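Grasp Force Allocation for Two-Handed Carrying: Notes on the October Release

The bimanual controller maintained by this group has, until recently, treated each arm as an independent impedance-controlled system with a shared target pose. That arrangement was adequate for rigid crates. It was less satisfactory for office stationery, where the object yields under load and the two wrists begin to disagree about where its centre lies.

The October release of Skora, our planning and control stack, replaces the shared pose with an explicit object frame. The planner now issues a trajectory for the object, and each hand's motion is derived from it through the grasp map. Squeeze force is handled separately, as an internal force that does no work on the object. Readers familiar with the cooperative manipulation literature will recognise the formulation; our contribution is chiefly in the tooling around it.
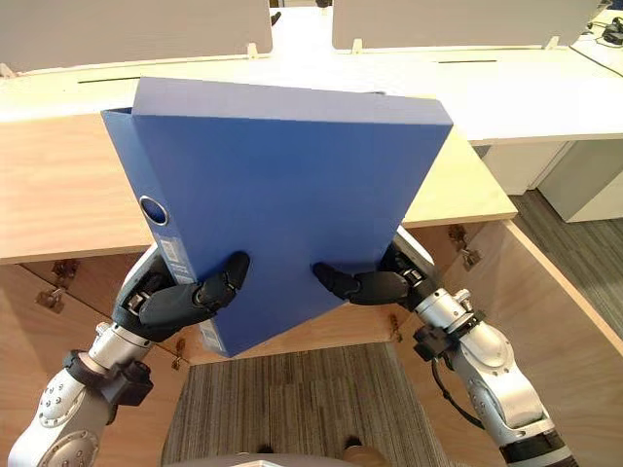
Posted by the Manipulation Software Group, Mivwood
Filed under: Control, Release notes
Reading time: 3 minutes

A lever-arch file is a demanding test article for its modest price. Cardboard flexes, the cover can part slightly from the box, and a tilted hold places unequal demands on the two hands. Under the previous controller, a tilt command was frequently resolved by one arm yielding to the other, and the squeeze force rose until the safety monitor intervened.

The revised allocator solves a small quadratic program at each control cycle, with friction cone constraints at the fingertips and an upper bound on internal force. In the present regression suite, which comprises 724 recorded lifts, 95 per cent complete without a monitor intervention. The remaining cases are catalogued under the label "Pultemberg" in the issue tracker, and most involve a poor initial estimate of the object's thickness.

Perception has received less attention in this cycle. The Vestergaard module continues to fit a cuboid to the segmented point cloud, and its behaviour when fingers occlude a large part of the cover remains unsatisfactory. A tracking filter that incorporates joint positions from both hands is under review. Until it is merged, users are advised to lock the object dimensions at the moment of contact.

Configuration files written for the earlier release will require migration. The parameter formerly named wrist_stiffness has been divided into object_stiffness and internal_stiffness, and the loader will decline any file that contains the old key. The trace viewer now displays both quantities on a common time axis, with a default window of 16 seconds.

Comments on the migration guide may be submitted through the tracker until the close of business on Wednesday.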